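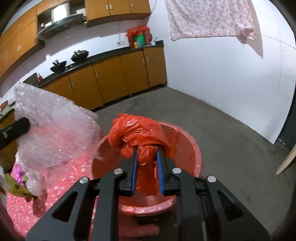

Nuria Carrasco wrote to me after the last talk and asked why I start a kitchen clear-out on the floor when there is a counter right there. Her counter in Vestham is long enough for everything she owns, she said, and her knees are bad.

Start with her question. Read it out, then answer it.

The counter fills up. In most homes I go into it already holds the pans and whatever came back from the store. Put a clear-out on top of that and dinner gets made around it for a week. The floor has to be cleared by evening so people can walk. For bad knees, use a low stool and bring the basin up to you.

Next: the basin.

One round plastic basin, the kind used for washing. Bags go in it first. Every kitchen has a stock of plastic bags pushed inside other plastic bags, and they hide things. I have found spoons, a house key and a phone bill. Open each bag, feel the bottom corners, then flatten it or throw it out. Handles that are twisted together get pulled apart now.

Mention the count from the Plallach apartment: 300 bags, one cupboard. She kept 16. Pause here, people usually want to say their own number.

Next: packing material.

Bubble wrap is the hard one. It takes up a lot of room and it feels wrong to throw away. My rule is one sheet, folded, kept with the suitcases. If you ship things for a living, ignore me. Somebody in Zabala sold cups by mail and needed all of hers.

Food wrappers and packets turn up in the same heap. Empty ones go straight out. Half-full ones get clipped and go back on the shelf before you do anything else, or they get stepped on.

Cloth.

Keep cloth away from the basin if the basin is wet. Spread one old piece on the floor and put the sorted things on it. When you finish, lift the four corners and carry the lot. Shake it outside. Wash it with the dish towels.

Woks and pans: leave them where they are on day one. Same for bottles. Heavy and greasy things need their own session and hot water.

Slide with the Mamska checklist. Don't read it aloud, it is in the handout. Say that the times on it are for two people.

Concrete floors: sweep before and after. Grit sticks to plastic and ends up in the drawer. Dry the basin before it goes away.

If there is time, the shelf paper story. If not, go to questions.

Handouts: 200 printed, by the door. Ask people to take one per household. The room has to be empty by 4 p.m. and the chairs go back against the wall.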